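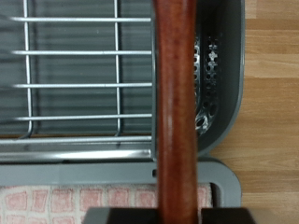 The Quiet Work of the Dish Rack

In my first apartment in Goltbridge the kitchen had one window, one sink, and no place at all to put a wet plate. I dried everything with a towel and put it back at once. I believed this was what tidy people do. Then I bought a rack, and within two months I did not own a kitchen anymore. I owned a rack with a kitchen behind it.

Many readers will know this problem. The rack is made for one hour of work after dinner, but we let it become a cupboard. The mug from the morning stays there until the next morning. The wooden spoon lives in the caddy all year, because we use it every day, so why should it travel to the drawer? Slowly the place for drying is full, and the clean things stand in the way of the wet ones.

My grandmother had in her house, on Jasińska street, a board with grooves which sloped to the sink. The house was from 1875 and the board looked not much younger. It held very little. After each meal she emptied it, and she emptied it in an order: wood first, then cups, then plates. When I was small I thought it was a rule from the church.

The modern rack is a better object than her board, I must admit. The wire holds plates upright so the air can pass, the tray below catches the drops, and the tall caddy takes the long things. For this article I lived with several models during one winter, starting in December. The one from Noltel had a good deep tray but narrow slots, and my soup plates leaned on each other like tired people on a bus. The Plosix was wider and took 91 centimeters of my counter together with the crate I keep beside it. I found the crate more important than the rack.
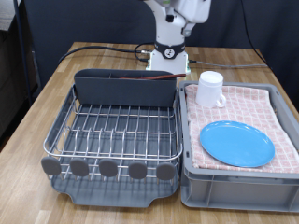

A rack on the left, a plastic bin on the right, and a long thin stick waiting in the caddy.

Let me explain the crate. It is a plain plastic bin, the kind people use for potatoes or for moving house. When the dishes are dry, I do not carry them one by one to three different cupboards. I put them over to the bin side first. When all is there, I carry it in one trip. It sounds like one step more, but my counter is free much earlier in the evening, and I do not walk in circles with a single cup in my hand.

A folded dish towel goes in the bin or on top of it. Checked cotton is best for me, thin enough to dry on a hook overnight. The towel keeps the ceramic from knocking on the plastic, and it takes the last water from the foot of a mug, where there is always some water left. 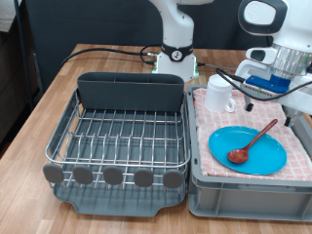
Wioletta wrote to me after I described this method in our newsletter that she would never put a mug on a towel with the right side up, because dust falls into it, and that in her home the mugs go upside down or they go directly to the shelf. She has a point about the dust. I still keep mine upright, as a mug turned over on cloth keeps its damp air inside, but my mugs wait for minutes and perhaps hers wait for days.

Wooden spoons need a little more patience. They feel dry on the outside long before they are dry in the middle. I give them a night in the open air, lying flat or standing with the handle down, and I oil them when they start to look pale. Plastic plates are the opposite case. Water stays on them in round drops and does not want to leave, so a quick wipe saves a lot of time.

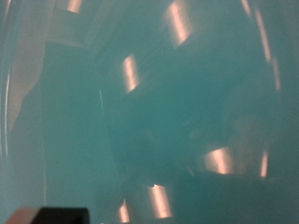 Light on a glossy teal surface.

The color of kitchen things also matters to me more than I expected. I had for years only white dishes, and I did not see when one was left behind on a white counter. A bright plate is hard to forget. I now have four of them in different blues, bought one at a time from the market near the station.

I empty the rack before I go to bed. On some evenings I am too tired and I leave it, and in the morning I make my coffee next to yesterday's plates.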